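How to sort out an overfull cutlery drawer without buying anything first

Updated June 8, 2026

Most advice on kitchen drawers begins with a shopping list. You are told to get a bamboo tray, then a second tray for the things that don't fit in the first, then a label maker. I have tried three of these systems and I am not convinced any of them did more than the hour I spent emptying the drawer.

So start there. Pull the drawer right out if it will come, and tip everything on to a table. A cloth underneath saves the varnish and keeps the noise down. Wipe the drawer while it's empty, including the back corners, where the crumbs are.

Step 1. Match up what comes in pairs or sets

Chopsticks, salad servers, carving knife and fork. Lay them side by side and be strict. A chopstick that has lost its partner can stir paint or hold up a seedling, but it has no business in the drawer. The usual guides tell you to keep odd ones "in case the other turns up". Mine were kept from February last year and the others did not turn up.

Step 2. Put plastic in its own heap

Plastic spoons deserve a harder look than metal ones. Run a thumb along the edge of the bowl. If it feels rough or you can see a melted nick, let it go. I'm wary of the claim that every plastic spoon must be thrown out at once, which tends to come from pages that sell wooden ones, but a rough edge is hard to get clean.
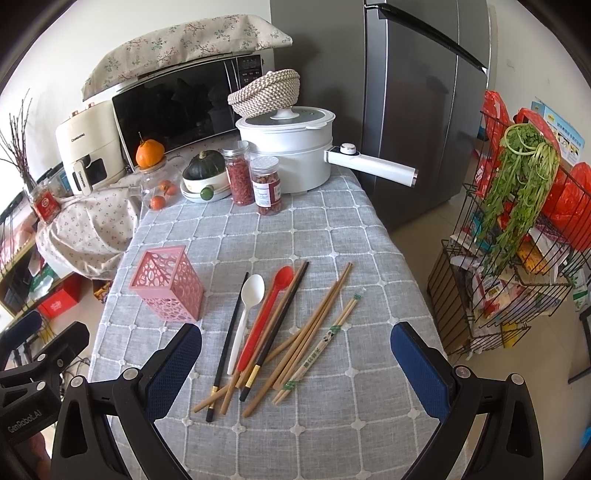 Bilgin wrote in to say that sorting by material is a waste of time, and that the only heap worth making is the one for things used in the past week. Everything else can live in a box on top of the cupboard until somebody asks for it.

I have some sympathy. I tried the box, and it works for ladles and pastry cutters. It works less well for things you need twice a year in a hurry, such as the turkey skewers, and it does tend to become a second drawer that is harder to reach. If you go this way, write the date on the lid.

Step 3. Decide how many you need

Take the number of people who eat at your table on a busy day and add a few for the wash. We settled on 9 of each main piece. The popular formula of 168 items for a "complete family kitchen" comes from a Plorkness catalogue, and Plorkness sells cutlery.

Step 4. Put it back with the longest things first

Long spoons and spatulas go in diagonally if the drawer is shallow. Then the everyday knives, forks and spoons, handles towards you. Leave a gap at the front. If the drawer catches when you shut it, there is still too much in it, whatever the tray packet says.

Step 5. Wait before buying a divider

Give it a month. If things have slid into each other by then, cut a cereal box into strips and slot them together. Mine has four strips and has lasted well enough. The Zirkell expanding tray is fine, but it only expands sideways, so measure front to back before you pay for one.

Old metal cutlery can usually go in with scrap at the tip. Ask first about anything with a plastic handle – ours turned it away.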